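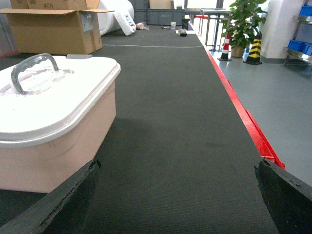
Pink box with the white lid, next to the carton marked #EH.

Tronavero Forum > Workshops and storage > Organising

Sorting out a shared unit: boxes, steel bench, cones

Started by halfmoon_bench, 6 October 2020

halfmoon_bench
Posts: 827

We took on a unit at the Histau estate in March and it has filled up faster than I expected. It is one big bright room with a smooth light grey floor, plus a strip of dark grey carpet that is raised a bit above it with a red edge. The carpet came with the place and it is staying.

The carpet has turned into the place where things get put down. Cardboard boxes with the flaps open, plastic boxes, odds and ends. I want to get it all off there and on to shelves before the end of the month.

Three questions really.

1. Is it worth moving everything out of cardboard and into lidded plastic boxes? We have a pale pink one with a carrying handle on top of the lid and I like it, but the lid won't take another box on top because of the handle.

2. There is a stainless table that looks rough. Can it be cleaned up or is it scrap?

3. Where do people keep awkward big things like traffic cones?

Budget is small. There are several of us using the unit and I am the one who minds about the mess.

pickwell
Posts: 30

Get rid of all the cardboard. It sags, it sheds bits and the flaps never stay down once they have been folded back a few times. Also you end up with writing on the flaps that made sense to one person once. What is #EH?

halfmoon_bench

No idea what EH stands for. It was on the box when I first saw it. There is a white label on the side as well but I haven't gone through that one yet.

oldgate
Posts: 400

I would disagree with pickwell about cardboard. It is free, it comes in decent sizes, and if you only open a box twice a year it will last for ages on a dry shelf. Keep plastic for the things you carry about. That is what a handle is for.

What I would do is stop writing on the flaps. Write on the end that faces you when the box is on the shelf. Words, no codes. "Extension leads" tells everyone what they need to know.

pickwell

Free until the bottom goes and you are picking screws up off the floor. I have done that more than once. Plastic boxes with flat lids, all from the same range so they stack. I use the Lu ones, they do a deep one and a shallow one and the same lid fits both. Give the pink one to somebody who wants a carry box.

tansy_rd
Posts: 7

I'd keep the pink one. In our place every box is the same grey and I spend half my life lifting lids. If one box is a different colour you can say "it's in the pink box" and people find it. We use an old picnic box for first aid for exactly that reason, everyone knows which one it is.

The handle is a nuisance for stacking but put it on the top of the pile and it doesn't matter.

halfmoon_bench

That is a good point about the colour. I might make it the box for tape, pens, labels and scissors, the stuff that is always being carried from one end to the other. The lid has a raised rim so a few small things could sit on it too, although then you have to clear them off every time you want to open it. Probably best not to start that.

I'll do a trial with words on the ends of the boxes and see if anybody keeps to it.

oldgate

They won't to begin with. Put a pen on a string by the shelves. It helped at ours.

What is the matter with the table?

halfmoon_bench

Mostly marks. From the door it looks fine, you see a big shiny steel top and think nothing of it. Then the light gets on it and there are cloudy patches, streaks and brownish stains, worse towards the two sides. Small scratches as well, which I can live with.

I gave part of it a wipe with washing up liquid and a sponge a while ago, then didn't rinse it very well, so some of the streaks could be down to me.
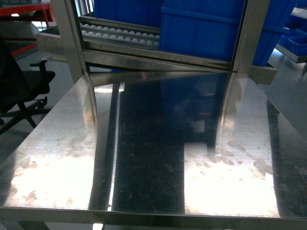

The frame is the part I really want to keep. There are steel uprights at the back and a crossbar just above the top, and it is a good solid thing to work at. A new one of that size is well out of our range. What I need to know is whether the brown is rust or something that dried on there, and whether I am going to make it worse by scrubbing.

pickwell

Rust. Take it back with wet and dry paper, 400 grit, with the grain, then keep it oiled.

oldgate

Please don't start with 400 grit on a polished top. You will have a dull patch in the middle of a shiny table and the only way out is to do the lot. That is a weekend gone and your arms with it.

Start with the mildest thing and work up. Warm water and washing up liquid, rinse properly, dry with a towel straight away. Don't let it dry by itself. Then look again. If the brown has shifted it was only sitting on the surface. If it hasn't, try white vinegar on a cloth, leave it a few minutes, rinse, dry. After that bicarbonate of soda made into a paste with a bit of water, rubbed gently along the grain if you can find one. Never wire wool, it leaves bits of ordinary steel behind and those rust.

And try it in a corner first.

pickwell

I have sanded three of these and they all came up fine. A satin finish hides marks a lot better than a mirror one. If it is a work surface who cares if it shines?

oldgate

Fair enough if that is the finish you want. He or she asked about cleaning it though, and you can't undo sanding.

tansy_rd

Is it going to be used for food at all? If so I wouldn't oil it with anything from the garage. If it is just for boxes and tools then it hardly matters what is on it.

I used Firnix cream on our sink unit, the one in the squat bottle. It got the cloudy look off but it did nothing for the deeper spots, and it smells strongly of pear drops.

halfmoon_bench

No food. Packing and mending mostly.

I'll go up the ladder as oldgate says, soap first. If I get to the end of that and it still looks bad I'll think about sanding. I can see pickwell's side of it, a dull top would suit me — the glare off it in the afternoon is quite unpleasant. You can't lay a sheet of paper down and read it without moving your head about.

oldgate

A rubber mat on the part you work at would sort the glare out. Lift it at the end of the day so nothing gets trapped underneath. Wet under a mat is how you get a new set of stains.

tansy_rd

What about the cones? You never said how many or how big.

halfmoon_bench

They are the tall sort on heavy black bases, and it's the bases that take up the room. They don't go on a shelf in any sensible way. At the moment they live on the floor behind whatever has been put down in front of them, and there is always something.
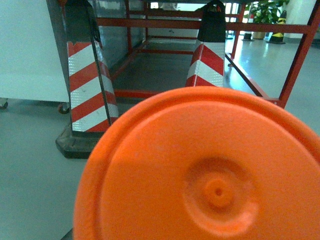 Floor space is what I am shortest of, so I would like the big things against one wall where you can see what is there. I did try standing the smaller bits in front, which only meant moving them all each time. The orange plastic thing is the worst for that, it is large and round with a thick rim and it hides the base of whatever is behind it. The cones themselves are all right apart from dust on the base and a bit missing from the red along the top of one of the striped sleeves. I'd rather not throw them out over that.

pickwell

Stack them. That is the whole point of cones.

halfmoon_bench

I haven't tried it with these. The sleeves look as if they would catch, with that torn edge already there. I don't want to pull one up and have the sleeve come with it.

tansy_rd

Ours stack but they stick, and it takes two people to get them apart, one standing on the base. If you only have a few I would keep them side by side in a corner and mark the floor with tape so nothing gets left in front. Tape sticks well to a smooth floor. It won't last on carpet.

For the torn sleeve, a bit of clear tape round the top would stop it going further.

oldgate

Agree with tape on the floor. I would put the cones in the corner furthest from the door and leave that corner to them. People will still dump things there, but with a line down you can at least complain about it.

On dust, a damp cloth and leave them to dry. Don't use anything with solvent in it near the reflective part.

pickwell

I'd still stack them. A corner in a small unit is worth more than a torn sleeve. But it's your unit.

halfmoon_bench

We'll see. I may try stacking the ones with the good sleeves, if they'll come apart again, and leave the other one out by itself.

Plan so far:

Carpet cleared completely and kept clear.
Cardboard stays for the things we rarely open, with words on the end.
Lidded plastic for the things in daily use. Pink box for tape and pens, on top of the pile.
Table: soap, rinse, dry, then vinegar, then bicarb. Mat for the working end.
Cones in the far corner with tape round them.

Still don't know what to do with the orange thing. It is too big for any shelf we have and it won't sit with the boxes.

tansy_rd

Can it hang? A strong hook on the wall is my answer to most things that are round.

halfmoon_bench

Not sure there is anything on it I would trust to a hook. There is a round dip in the face but it is shallow looking and I don't think it would hold. It might go on the floor under the table for now, if the space between the legs will take it. I'll measure it when I'm next over there.

oldgate

Measure the deep boxes at the same time, if you buy any of those. I bought a full set once and they were a finger's width too tall for the shelf.

pickwell

The Lu shallow ones go under most benches. The deep ones won't.

halfmoon_bench

Thanks, will take the tape measure. I'll report back on the table once I have had the vinegar on it.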